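Drummer wanted for the Lambert Quartet

We need a drummer for a working jazz quartet. Before you write, please read the whole thing, as the last ad got us 4 replies and three of them were from bass players.

The band is Beryl Sowerby on piano, Lakmal Abeysekara on tenor and me on bass. We play mostly Beryl's tunes. I'm told they are "accessible." I have played them for six years and I wouldn't go that far – there is one in 11 that still falls apart on a bad night.

Rehearsals start at 7 p.m. above the old Lallia dance studio. The piano is in tune about half the year. There is a house kit, and I'd bring your own cymbals.

On money: we have two club dates in February paying $309 each, split evenly. A promoter has also mentioned a short tour and a figure of $800 a night. I will believe that when I see a contract, and so should you.

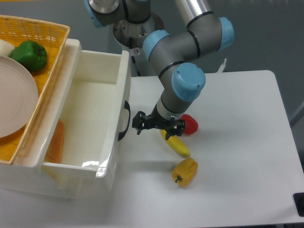
We would like to record in the spring. Kirsty McIver has offered to engineer it, and her rates are fair. I'm less sure that anyone buys albums anymore, but Beryl wants one, so there will be one.

You should read charts, play brushes at low volume and own a way of getting to gigs. A conservatory degree won't hurt you, though it hasn't always helped the people who told us about theirs.

Send two live recordings, unedited, to Keith Whitlock. No showreels please.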